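Taking the power supply out of an old Dell desktop

Shut the computer down, pull the power cord and hold the power button for 5 seconds. Move it to a clear table and take the side cover off. Put the screws in a cup.

Before you loosen anything, find where the cables go. The yellow and black wires come out of the supply in a bundle held by a small cable tie. Leave the tie on for now. The button header is marked RST_SW PWR_SW near the top edge of the board, and the one for the processor fan is marked FAN_CPU. 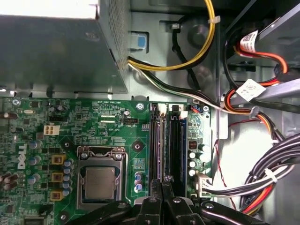
Benjie Dela Peña

Start with the four-pin power connector near the DELL logo, if it's still plugged in. Squeeze the latch and pull straight up by the plastic, never by the wires. Do the big connector next – it is usually stiff, so rock it a little. Then unplug the drives.

Read the label on the supply and write down the wattage and model number. On this one it faces you once the case is open, with the 80 PLUS logo on it.

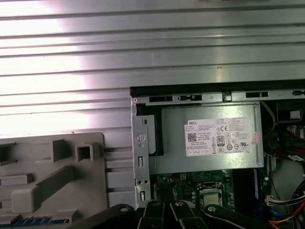

Take out the screws at the back of the case while you keep one hand under the supply. Some cases also have a catch that has to be pressed before the supply will slide. Lift it clear of the board and feed the cables out after it.

Fit the new one in the reverse order. Plug in the big connector last and check that nothing touches a fan blade.

Last changed 19th October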